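Shop > Training Supplies > Suture Practice > Soft Tissue Pads

Meltero Curved Suture Practice Pad

There are plenty of flat practice pads out there, and we sell a couple of them ourselves, but sooner or later most people who teach suturing ask us for something with a bit of shape to it. The Meltero is our answer. It's a pale, softly rounded pad with a reddish tint along the wound line, and the curve means you have to think about your angle on every bite, the way you would on a real patient. Yogesh Shukla, who pours and finishes these for us, spent 2 years fussing over the surface until he was happy with how it took a needle — and he still brings new batches to my desk for a poke!

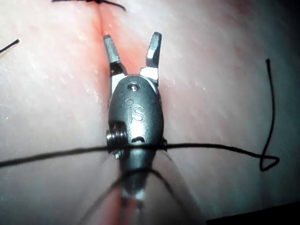
The Meltero pad with its incision line, seen between the open jaws of a wristed grasper.

The wound line comes ready cut, so you can take the pad out of its sleeve and get going. If you're used to practicing on foam, do go gently at first, as the edges will tear if you haul on them (mine did, the first evening). Keep the pad in its tray between sessions, rinse it under cool water and pat it down with a lint-free cloth. Please don't use alcohol wipes on it.
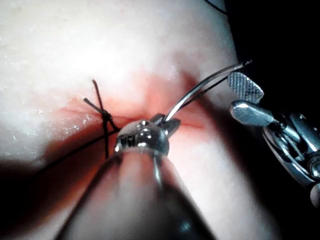
Interrupted stitches are where I'd start with a new pad, spaced evenly and tied without hurry. Go for a knot that sits down on the wound edge without strangling it, and trim your tails short but not so short that the knot can slip. The black thread is a real help for this, because you can see at a glance how the two cut tails cross over the knot and whether you've left yourself enough of each. We stock the Dondodent training thread in black for the same reason, and a spool goes a long way.

Item number: 171
Pads per box: 9
Tray: included with every box
Thread and needles: sold separately
Goes with: Tessier pad holder, Arero needle tray

Filed under: Practice Pads, Wound Closure, Teaching Labs

Comments

Kusum Sisodia
We went through a box in June with our new residents and they much preferred the curve to the flat ones. Could you do a version with a longer cut?

Yogesh Shukla
Thank you Kusum! A longer one is on the bench now, I'll post here when it's ready.

dmk_vet
Does it fit the older Tessier holder with the side clamps? Mine is a little narrow.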